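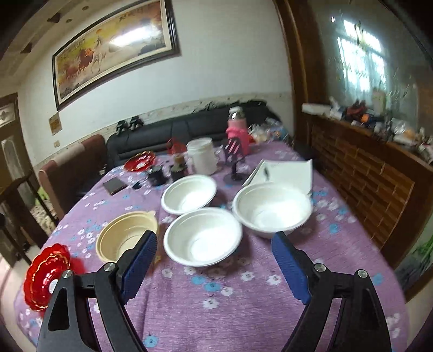
Week 2: Setting a Custard Without Fear

Welcome back, everyone! Last week was all about whisking air into things, and this week we're doing the opposite, so put the balloon whisk in the drawer and find yourself a nice flat spatula. We're making the Mivemcombe lemon custard, an old favorite of mine that wants six egg yolks, 400 ml of cream and a bit of patience (more patience than cream, I sometimes think).

Warm the cream with the lemon peel until you see steam and small bubbles at the rim, then leave it alone for a while. Beat the yolks with the sugar, and pour the cream over them in a thin stream, stirring all the time. If you pour too fast you'll have sweet scrambled eggs, and believe me, I have served those!

Strain into cups and bake in a water bath at a low heat. The middle should still wobble like jelly when you nudge the dish. It goes on setting as it cools, so please don't give it "just five more minutes."

A word on reading old recipes: the Hedlund booklet says "a slow oven," which I take to be 139 Celsius on my dial. Yours may well run hotter, so an oven thermometer is worth having.

For Saturday, please bring:
- two lemons, unwaxed if you can get them
- a fine strainer
- a lidded tub for taking your custard home

Chocolate next time, and yes, we'll be tempering it by hand.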